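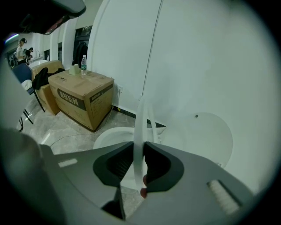
White wall panels, black baseboard and marble-patterned floor in one of the rooms included in the Plasach fit-out.

Filed under: Company News / Interiors & Fit-Out

Plasach Completes Room Fit-Out at Crenshaw Building

CRENSHAW, Mon 23 February – Plasach, a contractor for interior wall and floor systems, has completed the fit-out of 14 rooms in the former Protden office building in Crenshaw. The rooms have been released to the tenant, Prultix, which is now moving in furniture and boxed equipment.

The building dates from 1976 and had not been refitted as a whole since it opened. The contract covered removal of the old floor covering, leveling of the subfloor, installation of wall panels, and replacement of baseboards and wall sockets. Ceiling work was let separately and is outside the scope of this release.

Walls are finished with white panels joined at thin vertical seams. Panels were installed from the corners inward, with cut pieces placed next to door openings. Joints can be opened one panel at a time if wiring behind the wall has to be reached. The panel surface can be cleaned with a damp cloth and a mild detergent. Abrasive pads should not be used.

The floor is a pale gray surface with a marble pattern and faint veining. The same pattern was used in all rooms and in the connecting corridor to avoid transition strips at the doors. A black baseboard closes the joint between wall and floor. Wall sockets are white and set low, just above the floor, so that desk cables can be run along the base of the wall.

"The subfloor took the most time," said Perla Olvera, project manager at Plasach. "Two of the corridor bays were out of level and had to be ground down and filled again before we could lay anything on them. The panel work went to schedule after that."

A total of 139 wall panels were installed. Seven were replaced during final inspection for edge damage caused in transport. The supplier has credited the replacements, and a small stock of spare panels has been left in the building for future repairs.

Prultix will use the rooms for desk work, storage and product assembly. Seating and cartons are being placed as they arrive, and the final layout will be fixed once all departments have moved.

"We asked for plain surfaces and sockets where the desks will go," said Arlo Tran, facilities lead at Prultix. "Some furniture is still going to change rooms. We would like people to work in the space for a few weeks before we fix anything to the walls."

Until the layout is approved, tenants are asked not to drill into the panels. Heavy cartons should be lifted or moved on a cart with soft wheels and should not be dragged across the floor. Rooms in use will be checked for joint movement in October, and any open seams will be reset at that time under the existing contract.

Requests for the panel schedule and floor maintenance sheet can be sent to the Plasach project office in Crenshaw.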